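Printed arm keeps pushing the cube across the plate

Home Robotics Help > Arms and grippers

Posted by Kakorberg, Saturday

I'm building a 3D-printed arm on a table at home. The job is simple: pick green cubes off a white plate and drop them in a black bin beside it. The bin end goes fine. At the plate, the fingers come down on the cube and shove it toward the rim about one try in 3. I've logged 39 tries this week. I have a camera on a side bracket and another view from down at the gripper. The servos are the ones that came in the kit and I'd like to keep them.

Gripper view of the plate, then the whole setup, then looking down into the bin: 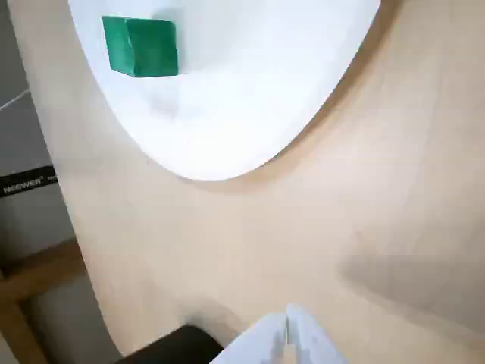
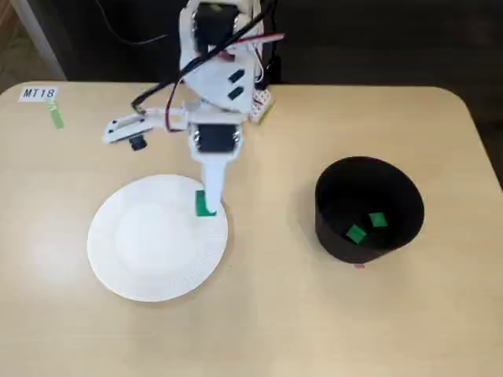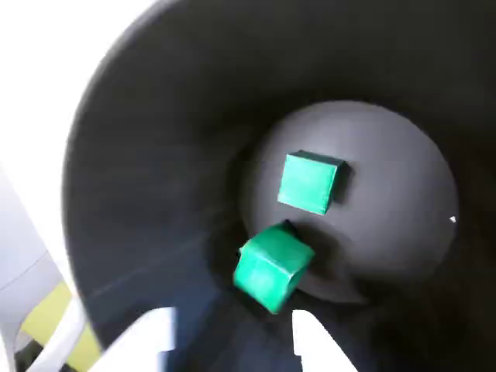
The finger tips are bare printed plastic with no padding. I've tried going slower and it made no difference I could measure. Is this a calibration problem or do I need different fingers?

Oltoslow

Check the height first. If the tips touch the plate before they close, the arm flexes, and when it lets go the fingers skid sideways. Raise your grasp height by 2 mm and run it again. I'd also tape the plate down - a paper one will slide on a smooth table and you'll blame the cube. After that, redo the zero on the wrist servo. Mine read 1,402 at centre when I first built it and had wandered well off that by December, because the horn screw was loose.

Bromard

get a suction cup

Camargo

Agree with Oltoslow on height. I'd also open the fingers wider before coming down, so a small error to one side doesn't land a tip on top of the cube. For grip, cut strips from a bicycle inner tube and glue them to the inside faces. Redo your closing position afterward, as the rubber takes up some of the gap.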